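How to Write a Catalog Summary for a Picture Book Biography

Reviewers for the Brondodden Library reading list are asked to supply a short summary with each title. Summaries run from 32 to 50 words and are printed in the June catalog.

Step 1. Read the book twice, including the author's note and the timeline.

Step 2. Name the subject in the first sentence and state the period of life covered. Many biographies for young readers end before adulthood, and families should know this.

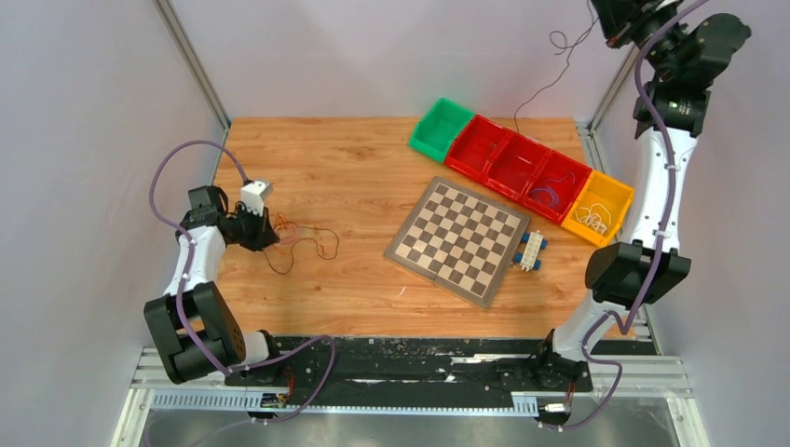 Two robot arms at a wooden tabletop.

Step 3. Describe one difficulty the subject faces. Use the present tense. Leave the outcome to the reader.

Step 4. Mention the illustrator by full name. Awards may be listed after the summary, on a separate line.

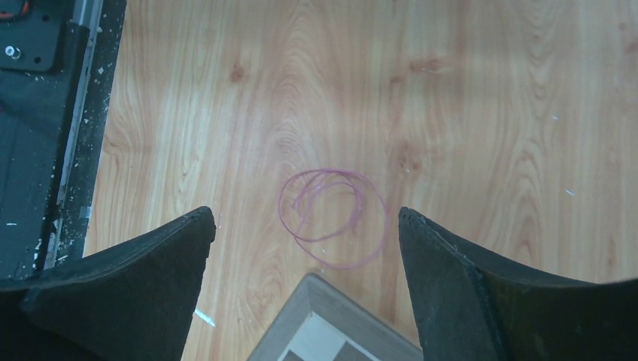 Step 5. Add the suggested grade range and the page count. If the text exceeds 2000 words, enter the title under Longer Read-Alouds.

Summaries should not quote publisher copy. Invented dialogue in the book must be noted with the letter D.

Send completed entries to Menaka Sultana, Children's Collections. Questions about grade ranges go to Rokeya Bhuiyan.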